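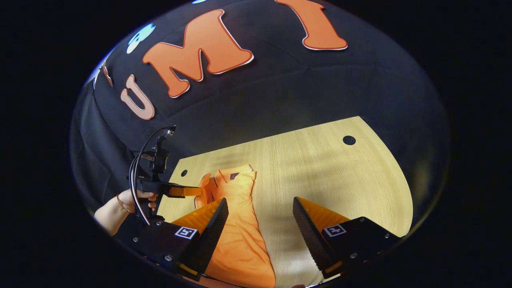

의류 접기 시연 데이터 수집 절차 안내

1. 적용 범위
본 안내는 Coditz 조작학습실에서 양손 휴대형 그리퍼로 상의 접기 동작을 시연하는 모든 인원에게 적용됩니다. 원격조종 장비(Futska)를 이용한 시연은 별도 지침을 따릅니다. 최초 참여자는 시연 전에 담당자 Gülizar Toprak의 실습 교육을 이수하여야 합니다.

2. 사전 준비
작업대 위의 물품을 모두 치우고 상판의 먼지를 닦습니다. 조명은 수집이 끝날 때까지 같은 밝기로 유지하며, 커튼을 여닫지 않습니다.
좌우 그리퍼의 손가락 패드에 보풀이나 실밥이 붙어 있으면 마른 천으로 제거합니다. 마커 스티커가 들뜨거나 긁힌 경우에는 임의로 다시 붙이지 말고 장비 담당자 Jaxon Zacharias에게 교체를 요청하십시오. 마커의 위치가 달라지면 손가락 간격 값을 다시 보정하여야 합니다.
카메라 렌즈를 확인하고 저장 공간이 충분한지 점검합니다. 케이블은 손목 바깥쪽으로 넘겨 옷감에 닿지 않게 합니다.

3. 보정
수집 프로그램 Flestusier를 실행하고 세션 이름을 입력합니다. 양쪽 그리퍼를 끝까지 열었다가 닫는 동작을 9회 반복합니다. 이어서 작업대 주변을 천천히 훑어 공간 지도를 작성합니다. 지도 작성 중에는 다른 사람이 작업대 앞을 지나가지 않도록 합니다.

4. 시연 동작
가. 셔츠를 작업대 중앙에 길게 놓습니다. 깃은 시연자에게서 먼 쪽을 향하게 합니다.
나. 두 그리퍼를 벌린 상태로 셔츠 위에 두고 녹화를 시작합니다.
다. 한쪽 그리퍼로 소매 부근의 가장자리를 집습니다. 패드가 옷감과 고르게 맞닿도록 손가락을 낮은 각도로 넣고, 상판을 누르지 않습니다.
라. 집은 부분을 몸판 안쪽으로 접어 넣습니다. 반대쪽 그리퍼는 필요할 때 깃 아래를 가볍게 눌러 옷이 밀리지 않게 합니다.
마. 반대편 소매도 같은 방법으로 접습니다.
바. 밑단의 양 끝을 두 그리퍼로 동시에 집어 깃 쪽으로 올려 접습니다.
사. 그리퍼를 완전히 벌려 옷에서 떼어 낸 뒤 잠시 정지하고 녹화를 종료합니다.
1회 시연은 30초 이내에 마치는 것을 원칙으로 합니다. 동작은 일정한 속도로 이어 가며, 맨손으로 옷을 만지지 않습니다. 맨손 정리는 녹화가 종료된 후에만 허용됩니다.

5. 재시연 기준
다음에 해당하는 시연은 Flestusier에서 '제외'로 표시하고 다시 수행합니다.
- 그리퍼를 급격히 흔들어 위치 추적이 끊긴 경우
- 손이나 소매가 렌즈를 가린 경우
- 옷이 작업대 밖으로 떨어진 경우
한 번에 집지 못하였으나 곧바로 다시 집어 접기를 완료한 시연은 제외하지 않습니다. 이러한 복구 동작도 학습에 사용됩니다.

6. 수집량 및 휴식
의류 한 종류당 목표 수량은 유효 시연 300회입니다. 손목 부담을 줄이기 위하여 연속 시연은 14회까지로 제한하고, 이후에는 반드시 휴식합니다. 매회 셔츠의 위치와 방향을 조금씩 바꾸어 놓되, 깃의 방향은 4항 가호의 기준을 벗어나지 않도록 합니다.

7. 종료 및 제출
세션을 마치면 기록을 Chin 서버에 전송하고, 전송 완료 표시를 확인한 다음 카메라 전원을 끕니다. 그리퍼는 손가락을 벌린 상태로 거치대에 보관합니다. 미제출 기록은 월요일 오전까지 Gülizar Toprak에게 제출하여 주시기 바랍니다.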